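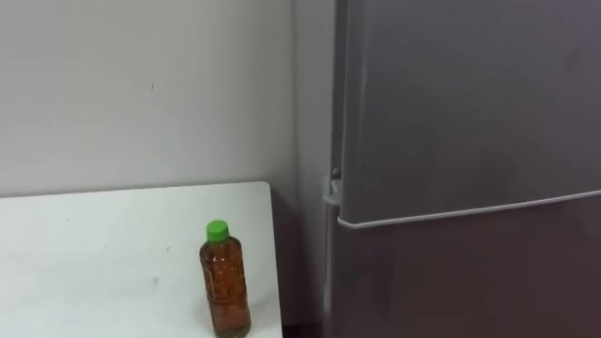
## Does "parakletos" in John 14 mean Comforter, Helper or Advocate?

**Nuno Mota**

Good morning to all. I am preparing to lead a Bible reading at home on Wednesday, with 4 people, and we are in John chapter 14. My English Bible has "Comforter" in verse 16. My wife's has "Advocate". A third one on the shelf says "Helper". I looked for the Greek word and found parakletos, but the little dictionary I have gives all of these meanings and does not say which one is right here.

I do not read Greek, only the letters and slowly. I would like to know if the word has one main meaning that the translators should follow. Also, why does the verse say "another"? If there is another one, who is the first?

I already asked in the Tilov reading group and received two opposite replies, so please explain a little how you arrive at your opinion.

**Benedita Rebelo**

It is Comforter. My grandmother's Bible had it like this and the older translations had good reasons. Jesus is leaving them and they are sad, so they need comfort. I would not make it more complicated for a home reading.

**Lourenço Nogueira**

Nuno, I taught New Testament Greek to beginners in Torres, so I will try to answer in the same way I did with them.

The word is built from para (beside) and a form of kaleo (to call). By its parts it is "one called to the side of someone". But please be careful with this method. The parts of a word can help you to remember it, and still they do not decide what a writer means by it. In English a "butterfly" has not much to do with butter.

In Greek outside the Bible the word is often used for a person who speaks in favor of another, for example before a judge or a person of high rank. He was not always a paid lawyer. He could be a friend whose word had weight. From this comes "Advocate", and the same word in 1 John 2:1 is translated "advocate" in many Bibles, where it is said of Jesus himself, with the Father.

This also answers your second point. If Jesus is called parakletos in the letter, then "another" in John 14:16 is easy to understand. He is the first one, who was with the disciples, and the Spirit will be with them after he goes.

Now, does "Advocate" fit everywhere in the Gospel? In 14:26 the Spirit teaches and reminds. In 15:26 he gives witness. In 16:8 he convicts the world, and here the language of a court is quite near. To comfort is never said directly of him in these verses, although 14:18 ("I will not leave you as orphans") is surely a comforting sentence. And "Comforter" in old English had more the sense of making strong, from the Latin fortis, so the old translators were not so far away as it seems today.

My own choice would be "Advocate" with a note. "Helper" is not wrong, only a bit wide. Some translators keep the Greek word and write "Paraclete", but for a reading at home I find it too strange for the ear.

You could read the 3 verses I gave after 14:16 aloud, and ask your group what the Spirit does in each one.

**Vitória Serrano**

I agree with most of what Lourenço wrote. Only a small addition: the related verb parakaleo is very common in the New Testament, and it can mean to encourage, to urge or to comfort. Many readers take the "comfort" idea from there. John does not use this verb in his Gospel, so I would not put much weight on it, but it explains why Benedita's translation is so old and so loved.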